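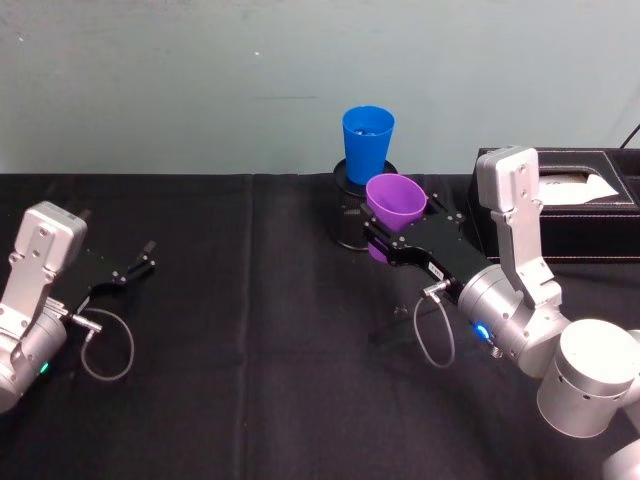
Progress report on the two-arm cell, second period
To: Josée Paquette, Vidon small equipment fund
From: Heledd Penry, Lornau workshop
24 Jul 2025

Hi Josée,

You asked for something shorter than last time and with fewer acronyms, so I'm going to try. The cell is up, both arms are working from the same table again, and we're most of the way through the money for spares. The longer version follows, with the bad parts left in.

When I wrote in June the right arm was the problem. It was dropping its gripper connection in the middle of moves, sometimes twice in a morning, and every drop meant a full restart and a fresh homing run for both sides. I'd blamed the software (sorry, Omid). Omid Hashemi spent two days going through the logs and showed me that the dropouts only came when the wrist rolled past a certain angle, and after that we stopped reading logs and got the screwdrivers out. The cable had been tied down too close to the plug. Every big wrist roll tugged on it, and the pins in the connector had worn enough to let go.

We swapped the connector and the cable, and then did the same on the left arm while we had everything apart. Both gripper cables now hang in a loose loop instead of being strapped along the wrist. It looks messier and I've had comments! But since the change we've run 406 pick-and-hold cycles on the right arm without a single dropout, and 379 on the left, which started later. I'd like to see a much bigger number before I call it fixed for good, so that goes on through the next period.

The other big job was the wrist cameras. Each arm has one on a bracket above the gripper, and the bracket screws on the right side had been creeping loose, so the camera was pointing a hair lower every week and our calibration drifted along with it. Maëlle Desjardins put in new screws with thread locker and wrote up a check that takes 17 minutes for the pair. We do it before the first run of the day. She also made us paint a witness line across each joint screw she could reach, so now anyone walking by can tell if something has turned. I grumbled about that and I've already been glad of it.

For the check itself we use plastic cups, a blue one up on the black stand at the back of the table and a purple one held in the right gripper. The arm brings the purple cup in close to the stand, stops, and we compare where the camera thinks things are with where they were the day before. Cups are cheap, they're easy to tell apart against the black cloth, and they forgive a bad grip — the aluminum test block we had before did not forgive the fingertips one bit. We went through two sets of finger pads on that block and I'm still annoyed about it.

A word on the cloth, as you asked about it on the phone. It does wrinkle, and Zachary Hawthorne would like a proper matte board in its place. He's probably right. The bare tabletop threw so much glare back into the cameras that anything dull and black was an improvement, and the cloth was what we had. A board is on the list below.

Where the money went: connectors and cables for both arms, from Dimitriou, came in under the estimate. Finger pads went over, see above. The spare gripper from Vokum is ordered but not here, and I've been given two different delivery dates, so please don't close that line yet. I've moved nothing between headings without asking you, and I don't plan to.

What's still open:

Left gripper opens a little slower than the right. No faults logged. We'll regrease it and time it again before we think about replacing anything.

Joint holes need a regular vacuuming. I've put it on the monthly sheet with Zachary's name next to it.

Matte board for the table. Zachary is getting a price.

Spare cable set, one per arm, made up and tested ahead of time so that a swap takes an hour and we don't lose a day to it. Omid has started on the first.

Written restart procedure. This one's mine and it's late. I have 7 pages of notes and they need to be two.

For the next period I'd like to keep to the same plan, with one change. I want to push the two-handed handover tests back until the left gripper is sorted out, and use that time for long unattended holds on the right. If you're fine with that, a one-line reply is plenty. If you'd sooner talk it over, call the workshop number and ask for me or Maëlle.

Thanks for your patience over the connector business.

Heledd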